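The arm went through the chair again

I promised an update on the dining room project in December and then went very quiet, and the reason for the quiet is that I spent most of the month chasing one stupid fault. It's fixed now (I think!) so you get the whole saga.

Quick catch-up if you're new. I've been building a simulated dining room where a robot arm picks up cutlery and sets it down where it belongs. Everything happens in the simulator, which I call Brumallow because every folder needs a name and that one made me laugh. The planner that works out how the arm moves is called Remeck, and I wrote most of it myself, so I have only myself to yell at.

The fault went like this. I'd leave a batch running overnight, come down with my coffee, and find a pile of runs marked as good. Tool gripped, tool delivered, no collisions. Lovely. Then I'd play a few back and watch the wrist slide straight through the back of a chair like the chair was made of fog. Out of 657 runs in the worst batch, 17 had the arm going through furniture, and every single one had been scored as a clean success.

My first guess was the chair model. I rebuilt it, and that cost me a weekend and changed nothing whatsoever. Then I decided the time steps were too big and the arm was jumping from one side of the backrest to the other between checks. I made them 5 times smaller, which made everything painfully slow, and it still happened.

It was Mhairi Chisholm who got me out of the hole. We used to share a desk at Imex and she still picks up when I call to complain. She asked me what the planner thought was in the room. Not the simulator, the planner. So I dumped its list of obstacles and there was the table, there was the floor, and there were the chairs, all neatly pushed in to where they'd been when I first laid the room out. I'd since moved them for a different test. The simulator drew them in the new places and Remeck went on dodging the old ones. And the collision check that handed out the scores was reading the same stale list. Ugh.

The fix took me 30 minutes, including lunch. The planner now reloads the furniture at the start of every run, and the scoring asks the simulator directly instead of trusting the planner's copy. If the two lists disagree, the run stops before the arm moves.

It does bother me how long I believed that scoreboard. On a real arm with somebody sitting in that chair, a stale map is a nasty thing to have, and mine said everything was fine. I've told the folks over at Cairns, who borrowed my early version, to pull the new one before they do anything else with it.

Still on my list: a minimum gap around the seats when the arm is holding something long and thin, and a slower speed near the table edge. Neither one is in yet.

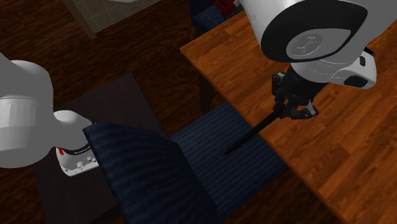
Does using smaller time steps stop a simulated arm from passing through objects?

It helps when the arm is moving so fast that it skips over something thin between two checks. If the collision checker has the object in the wrong place, smaller steps only make the run slower, so compare the obstacle positions first.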